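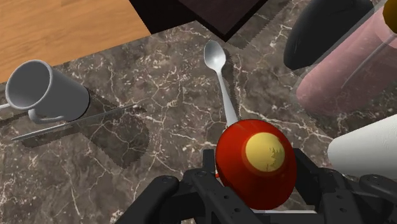
Section 5. Dyeing your cloth or yarn

By now your cloth has been washed and soaked, and you have chosen your shade from the Niltex card, so we come to the part most people have been looking forward to. Take a moment to think about how strong a colour you really want. A full, saturated red like that of the bowl, set off by a yellow as clear as its round base, needs the whole sachet and a light hand with the water, while a soft brick or rose will come from half a sachet and plenty of patience. If you can't decide, start pale. You can always go back for a second dip, and taking colour out again is a miserable job (see Section 9, Putting things right).

You will need:
Your soaked cloth or yarn, squeezed out but still damp
One sachet of Niltex powder dye
The fixing salt from the Nidell starter box
A long spoon that you won't want for food again
Rubber gloves and an apron
A kitchen thermometer

Choosing the pot

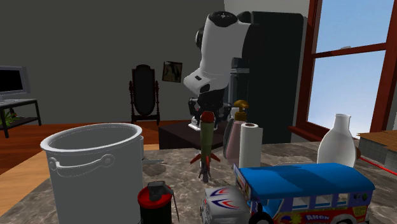 The cloth must be able to move about freely, and a cramped pot gives more streaks and pale patches than anything else we hear about. A large pan with an open top, along the lines of the white stockpot on the marble worktop, will give an ordinary shirt or a few skeins of yarn room to turn over. A pale pot is pleasant to work with too, as you can judge the depth of the bath against its sides. Stainless steel or unchipped enamel will do nicely. Please don't use bare aluminium or iron, both of which can dull the colour. Whatever you choose, keep it for dyeing from now on and store it well away from your cooking things.

Making the dye bath

1. Put your gloves on, then empty the sachet into a heatproof jug and mix it to a smooth paste with a little warm water. Go on stirring until you are quite sure there are no lumps, and then stir a bit more.

2. Fill the pot with enough warm water to cover the cloth generously. Pour in the paste and stir well.

3. Add the fixing salt and stir until it has gone.

4. Bring the bath to 40 degrees and lower the cloth in gently, opening it out with the spoon as it goes under.

5. Keep the bath at this heat for 25 minutes, turning the cloth over every two minutes or so. A radio helps.

6. Turn off the heat and let everything cool in the pot. Wool in particular dislikes a sudden change.

7. Lift the cloth out, rinse it in cool water until the water runs clear, and dry it away from direct sun.

CAUTION: Never leave a pot on the heat unattended, and keep children and pets out of the kitchen while you work. Dye powder is very fine, so close the window before you open the sachet and open it again once the paste is mixed.

NOTE: Colour always looks darker wet than dry. Dip a scrap of the same cloth first and iron it dry between two sheets of kitchen paper.
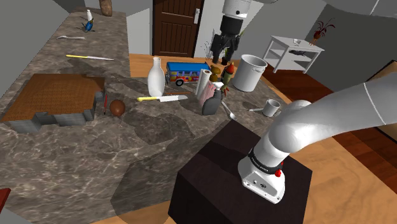
Elmarie Jacobs wrote to tell us that she gets her evenest results by adding the salt in two lots, half before the cloth goes in and half ten minutes later, "and I haven't had a blotchy skein since January". We have tried it on Rinaldi wool and were very pleased. On Clomberg cotton we could see no difference, but it does no harm.

Section 5 last revised Oct 30, 2006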